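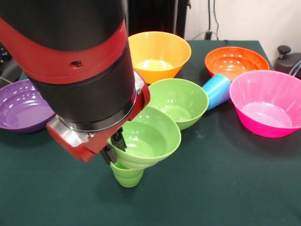
Faut-il savoir programmer ?
Non, mais comptez 30 démonstrations à la manette avant de juger Miranda. La brochure en promet moins. J'ai des doutes.

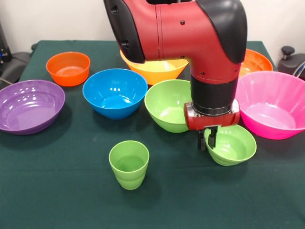 Téléopérer fatigue vite. Glisser les doigts de la pince juste à l'intérieur du bord d'un petit bol vert demande du doigté, et vos hésitations entrent aussi dans les données.

Et si je change d'objets ?
Prévoyez de recommencer.

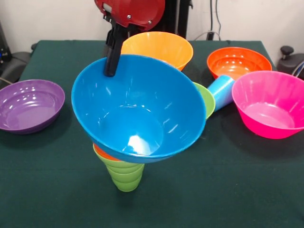 Spyros Janevski trouve cela trop sévère : selon lui, 6 essais suffisent. À vérifier.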